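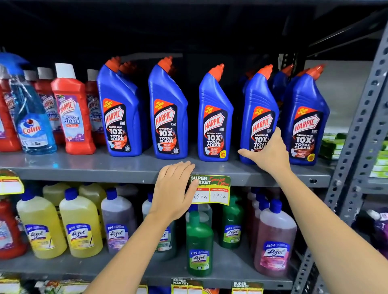 Toilet cleaner, top shelf. Bathroom cleaner and glass cleaner to the left of it.

I did the cleaning supplies run this week and got some questions about how I shop for the bathroom, so I'm putting it all in one thread. It's long. Mute if you don't care about toilets.

1/
I buy cleaning stuff at a store called Clernberg. It's a plain place with gray metal shelves and the price tags clipped along the front edge. The cleaning aisle is at the back, past the paper goods. I go there because they keep the same things in the same place, and I can be in and out fast.

2/
My list for bathrooms is short. Toilet cleaner, something for the sink and tub, glass cleaner. I used to have eleven other things under the sink. Most of them did the same job as the thing next to them.

3/
Toilet cleaner first. The blue Harpic is the one I reach for. The label on this one says Power Plus 10X Total Clean, and a red banner in the corner says New Thickest Ever. I don't know what 10X is being compared to. The part I care about is thick. A thin cleaner runs straight down into the water and you've paid for blue water.

4/
The angled neck is the other reason. You put the nozzle up under the rim, squeeze, and walk it around the bowl. With a straight neck you have to tip the whole bottle over and you get it on the seat.

5/
Check the labels along the row before you take one. Two of the bottles at the front had little yellow 20% Free badges down near the bottom, and I couldn't see the badge on the others. I've walked out with the plain one before and found out at home. It isn't a huge deal but it annoyed me all evening.

6/
Also check the tag under the shelf. Tags drift. People move bottles over, stock gets pushed down the row, and the tag you're reading may belong to the neighbor. I match the name on the tag to the name on the bottle. If I can't, I ask at the register before they ring it up.

7/
Red bottle is the bathroom cleaner, same brand. It's for tile, sink and tub. I get asked if you can use the toilet one on everything and skip the red. Read the back of the bottle. Toilet cleaners are often acidic and can ruin some surfaces. I put a dull patch on a faucet in my old apartment doing exactly that and it never came off.

8/
Glass cleaner. The Colin is the blue one in the clear bottle. Mirror, shower door, the window over the tub. I like a clear bottle because I can tell how much is left without picking it up.

9/
Safety part, please read it. Don't use toilet cleaner and bleach together. Don't use one, then the other ten minutes later because the first didn't work. Flush, rinse well, come back another day. Acid plus bleach makes chlorine gas. Same goes for bleach and anything with ammonia in it, and some glass cleaners have ammonia.

10/
Don't pour the end of one bottle into another bottle either, even if they look like the same product. Formulas change. If there's an inch left, use the inch.

11/
Now how I do the actual bathroom, in order. Window open or fan on. Gloves on. Everything off the counter and the edge of the tub and out into the hallway. I use a plastic bin for this so I'm not making five trips with shampoo.

12/
Toilet cleaner goes in first, under the rim, all the way around. Then I close the lid and leave it while I do everything else. How long is on the label, and I go by that. People squirt it in and scrub right away and then say it doesn't work. It needs to sit.

13/
While it sits, dust. Dry stuff before wet stuff. Top of the medicine cabinet, light fixture, the vent cover, the top of the door. If you spray first, the dust turns to paste and you're pushing it around with a rag.

14/
Mirror next. Spray the cloth and leave the mirror alone, so it doesn't run down behind the edge. That's how you get those black spots around the bottom of old mirrors. One cloth to wipe, one dry cloth to finish.

15/
Then sink and tub with the bathroom cleaner. I spray the tub, do the sink, and go back to the tub. Rinse both really well. If the tub still feels slippery under your hand, it isn't rinsed.

16/
For the faucet base and around the drain, I use an old toothbrush. I wrote TUB on the handle in marker. You can guess how I learned to label it.

17/
Then the toilet. Outside first: tank, handle, lid, both sides of the seat, the hinges, the base, and the floor right behind it. I use a paper towel for this and throw it out. Then brush the bowl, going up under the rim, and flush with the lid down.

18/
Let the brush drip before it goes back in the holder. I close the seat on the handle so the brush hangs over the bowl, and leave it there while I do the floor. Putting it back soaking is why the holder smells. Rinse the holder too. Most people have never looked in there.

19/
Floor last, working from the far corner back to the door. I mop with a small amount of floor cleaner called Plorasach in a half bucket of warm water. Any floor cleaner is fine. This one I like because it doesn't leave my socks sticking.

20/
The whole thing takes me 45 minutes for a full bathroom when I keep up with it. If I've skipped a couple of weeks it's well over an hour, and most of the extra is the tub.

21/
Storage. I keep the bottles in a cheap bin by Bisgaard with a handle, up on a closet shelf. They used to be under the sink. Then my sister's kids started visiting, and under the sink is exactly the height of a toddler. Caps closed all the way, bottles standing up, never on their sides.

22/
Toilet cleaner and bleach don't share a bin in my house. The bleach lives in the laundry area. If I have to walk to another room to get it, I have time to remember what I just used.

23/
How much I keep at home: 2 of the toilet cleaner, one open and one spare. When I open the spare it goes on the list. I don't stock up past that. I did once, during a sale in December, and ended up with a closet where I couldn't reach the towels.

24/
One bottle lasts me around 2 months with one toilet, cleaned weekly. If yours is gone in three weeks you're probably using more than you need. Once around under the rim is enough for a normal week.

25/
Bagging. I ask for cleaners in their own bag, upright, away from food. If there's nobody bagging I do it myself and I check every cap first. I had a trigger sprayer turn itself on against a loaf of bread once. Most sprayers have an on/off position at the tip. Turn it to off in the store.

26/
In the car, that bag goes on the floor behind the seat, wedged so it can't tip. Don't leave it there for days in summer.

27/
Someone is going to ask about vinegar and baking soda, so: vinegar is good on the hard water crust on a showerhead. Bag of vinegar, rubber band, leave it an hour, rinse. Baking soda is a decent mild scrub for the sink. Mixed together they mostly cancel out and you get fizz. And keep vinegar away from bleach as well.

28/
Someone else is going to ask about the tablets you drop in the tank. I stopped. The plumber who replaced my flapper said they're hard on the rubber, and I'd already replaced it once before that. I clean the bowl by hand every week and it looks the same as it did with the tablets.

29/
Brown ring at the water line that won't move: that's usually minerals, and the trick is getting the water out of the way. Turn off the valve, flush, and push the rest down with the brush. Then put the cleaner right on the ring and give it the time on the label. Mine took three rounds over three days. Wet pumice works but go gently, it can scratch.

30/
If you rent, do the bathroom before you unpack anything else. When I moved into the place on Olten I cleaned it the first night with nothing in it, no bath mat, no curtain. It has never been that easy again.

31/
What I'd skip if money's tight: the glass cleaner. A damp cloth and then a dry one gets a mirror most of the way there. I'd keep the toilet cleaner and the bathroom cleaner. And I'd spend the difference on decent gloves, because the thin ones split at the thumb.

32/
What I don't have an answer for is grout. I've tried a lot of things on the floor grout in my bathroom and it's still two colors. If you've got something that worked on old, unsealed grout, reply with what it was and how long you left it on. I'll try it on the corner behind the door first.

33/
Adding this because two people messaged already: yes, gloves for the toilet cleaner too, even if you're quick. And if it gets on your skin, rinse it right away with plenty of water and look at the label for the rest.

34/
Kitchen is a separate thread. I still have to clean the oven before I can write it.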